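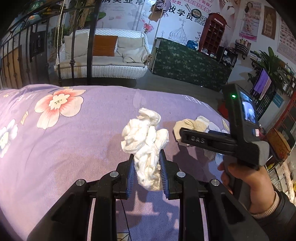 Every spring my inbox fills up with advice about how to sleep, and every spring I trust it a little less. This year the big word is "reset." You are supposed to reset your bedroom, which means throwing out anything with color on it and buying the same thing in oatmeal. A lavender-purple bedspread with a big pink-and-cream flower would be a serious offense, and a crumpled white tissue would be two. The people who write these guides seem to believe that a person lies down at night, looks at a printed flower, and stays up until dawn.

I asked where the idea comes from. Raíssa Amaral, who runs a sleep newsletter called Zandari, wrote back that busy patterns "keep the mind engaged." I asked how she knew. She sent me a link to an article, which quoted a bedding company, Cidico, which quoted a survey of 158 of its own customers. The customers had been asked whether their new plain bedding made them feel calmer. They had just paid for it. Most of them said yes.

I would say yes too, if I had spent $689 on a blanket.

Maybe there is something in it. Some people do feel better in a tidy room with pale walls, and I have no quarrel with them. But lights have to go off at some point. In the dark a plain cover and a flowered one look exactly alike, and I have yet to read a guide that deals with this problem. A few of them skip ahead to "the feeling you get when you walk in," so now the claim is about walking in, and the sleep part has quietly left the building.

My neighbor Nivaldo Bragança worked nights at a bakery in Cundthorpe and slept through the day for years with a road crew outside. He had curtains that didn't meet in the middle and a cover his aunt had picked. I asked him for his method and he said he was tired.

The advice I find hardest to take is the scoring. Fouzia Kakakhel lent me her sleep tracker, a Zamfir, for a couple of weeks last October. On the morning I felt best it gave me a poor grade and suggested I "consider my environment." I considered it. I lay there considering it for half an hour and was late for work. The next night I slept badly, wondering what the thing would say – and it said I had done very well.

There are real sleep problems, and people who have them should see a doctor, who will probably not ask about the bedspread. What bothers me is the rest of it, the steady work of telling people who sleep fine that they could be sleeping finer, and that what stands in the way is something they already own and happen to like. Old covers are warm, they wash well, and they are paid for. I would want a much better study than that survey before I gave one away.

I'm keeping my flowers. Raíssa has offered me a discount code for the oatmeal.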